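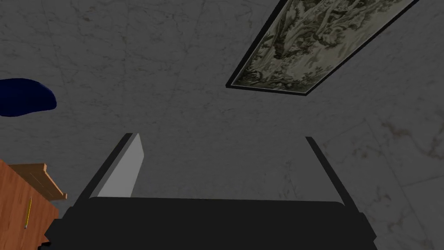

Driving a robot's hand around a floor that isn't there

September
By Nazma Thambiah

I spent an afternoon at the Heswood workshop learning to steer a gripper with a lump of plastic in my right hand, and I'm sorry to report that I'm dreadful at it. I had a lovely time though!

The people there are from Greltix, who have taken the upstairs rooms, and they're building up a big pile of examples for a robot to learn from. Each example is one go at one small job, done by a person working the arm remotely. All of it happens inside a simulator for now, so you sit at a desk with a handset and a screen and look down past two fingers at a grey marble floor with bits of household stuff lying on it. You move your wrist, the fingers move. You squeeze, they close. The computer saves every wobble.

Janaka Fakir sat me down and told me to take it slowly, which I did for perhaps a minute. The first thing I noticed is that you've no feeling in your hand at all. When I pick up a mug at home I don't look at it, I just sort of know when I've got it. With the handset you have only the view over the knuckles to go on, and judging how far away the floor is turns out to be a real knack. I drove the fingers straight into the marble twice. (A simulated floor doesn't mind, I was told, and neither does a simulated gripper.)

They have 843 good goes saved so far, and the first target was 500, so everyone was in a cheerful mood and there was cake. A go gets marked good or bad by a second person who watches it back afterwards. Bayu Liew does most of that, and he's strict – if you hesitate for ages or knock something over on your way in, out it goes. I managed 40 tries before my thumb gave up, and Bayu kept five of them. He was very nice about it.

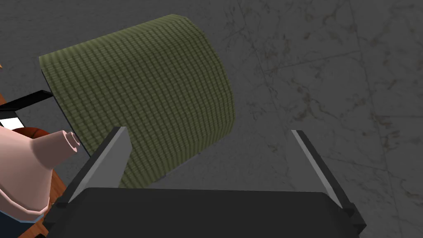 Big things are the hardest, in my view. Something small you can pinch and be done with, but anything wide has to be come at from the right side, and you have to make up your mind about that early on, before you're too close to turn. Lợi Huỳnh, easily the best driver in the room, comes in at an angle and stops dead for a second just before closing the fingers. I asked if that was for the robot's benefit. No, she said, it was for hers, but the robot will most likely pick up the habit as well. I loved that. Somewhere down the line there could be a machine taking a little breath before it grabs your slippers, all thanks to Lợi.

The next step is trying it on a proper arm. Arif Wijesinghe runs the Waden end of things and wants to set up the same sort of jobs there, with people guiding the arm directly by holding it and pushing it about. I've asked if I can have a turn at that too, as I think I'd do better with something solid to hang on to. He said he'd see, in the tone my mum used to use about ponies.

If you fancy a go yourself, Greltix are after more drivers and you don't need to know anything about robots. Evenings are easiest, after 6pm, and they'll show you the ropes. Bring your glasses if you wear them. I hadn't, and I'm sure that cost me a few.

More from around Heswood
Waden workshop gets its new benches at last
Hamdan bridge path shut until the end of the month
My first try at soldering, with burns
Repair evening: what to bring and what to leave at home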